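We got the keys to the Skerach place on a Sunday, which our agent says never happens, and I have been meaning to write about it ever since. Mum keeps asking when the blog is coming back. So, Mum, it's back!

For anyone who missed the last few posts, we'd been looking for a year and a bit. I grew up spending every summer at my aunt's cottage on the far side of the lake and swore I'd never live there in winter. Then Dan got the transfer to Porkberg, and suddenly a 30 minute drive to work sounded pretty good compared to what he'd been doing.

We saw some shockers. There was one on Dhillon Road with a gorgeous veranda and a kitchen floor you could roll a marble down (I did roll a marble down it, I had one in my coat). There was a bungalow near the Memgate turnoff that smelled so strongly of mothballs that Dan waited in the car. I wanted to love that one, it had the good light.

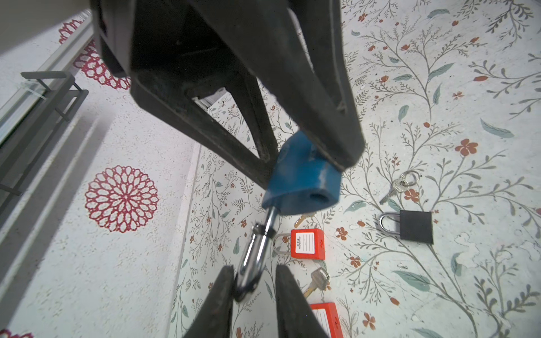 Sidra Abbasi showed us all of them and didn't once try to talk us into anything. She's lived out this way most of her life and used to do fundraising for the hospital, so she knows everybody, and she knows which driveways don't get plowed. When I went quiet in a house she'd just start putting her shoes back on. I can't recommend her enough.

Number 121 wasn't even on our list. It has 3 bedrooms if you're generous about the word bedroom, and the colour of the bathroom is a sort of tinned salmon. But you come in through the mudroom and there's the lake, straight through the back window, and I said "oh" out loud. Sidra left her shoes on the mat that time.

The offer part was less fun. We went in a little low, they came back a little high, and then there were 2 days of nothing while the sellers were at a wedding. I cleaned the oven in the rental. I cleaned behind the oven. When she finally phoned I was in the grocery store holding a cabbage, and I did cry, and a very nice man asked if I needed to sit down.

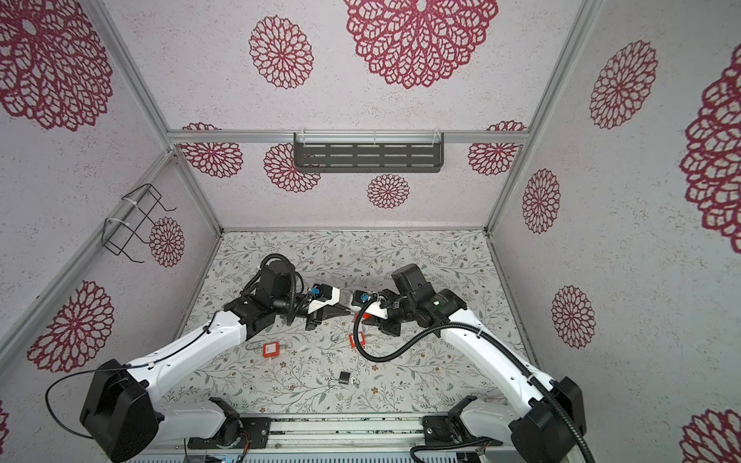
Two white arms, grippers nearly touching.

We move in May, once the ice is out and the road's dried up a bit. The big jobs are the eavestroughs and the woodstove, which the inspector wrote a whole page about. The salmon bathroom is staying for now. My neighbours-to-be have already dropped off a list of who to call for septic and firewood, plus a jar of crabapple jelly, and we've eaten half of it on toast.

If you have opinions on woodstoves, please leave them in the comments. Dan has a spreadsheet going and I'd like someone else to talk to him about it.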